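How to Set Up Subtitles and Episode Order for a Foreign Drama Series

This guide covers a series stored as local files and played through the Futura media player. The same steps work in Soler, though the menu names differ slightly. The series used throughout is Sodum, which has 16 regular episodes and 2 specials.

Before you start

You need the video files, one subtitle file per episode, and write access to the folder. Close the player. It locks any file it has open, and renaming will fail without a clear error.

Step 1. Name the folders

Create a main folder with the series title. Inside it, create a folder called Season 01 and another called Specials. Do not put the specials in the season folder. The player will count 18 episodes and every match after the first special will be wrong.

Step 2. Name the episodes

Use the title, season and episode number, with a leading zero:

Sodum S01E01
Sodum S01E02

Specials use season zero, so the first one is Sodum S00E01. Some broadcasters split each episode into two parts and number the parts separately. Join the parts first, or pick a listing that uses the split order.

Step 3. Match the subtitles

Give each subtitle file the same name as its video, then add the language code before the extension:

Sodum S01E01.en.srt

Save the file as UTF-8. Other encodings often turn accented letters and Korean characters into question marks.

Step 4. Correct the timing

Play a scene with clear dialogue near the start and note the offset. Check again near the end.
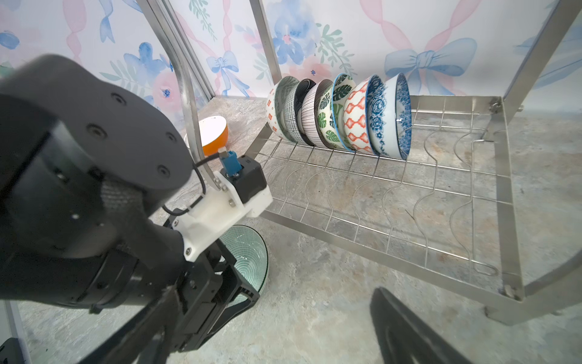

If the offset is the same at both points, enter it under Subtitles, Delay, and save it for that file. If it grows, the subtitle was made for a different frame rate and has to be converted. A fixed delay will not help — the lines will drift again within 20 minutes.

Step 5. Refresh the library

Open Library, choose Zitville as the listing source, and select Rescan. Cast names, episode titles and air dates should load for each file. If an entry stays blank, check its name for a missing zero or an extra space.

The naming table for split episodes was supplied by Florencia Bravo and last checked in October.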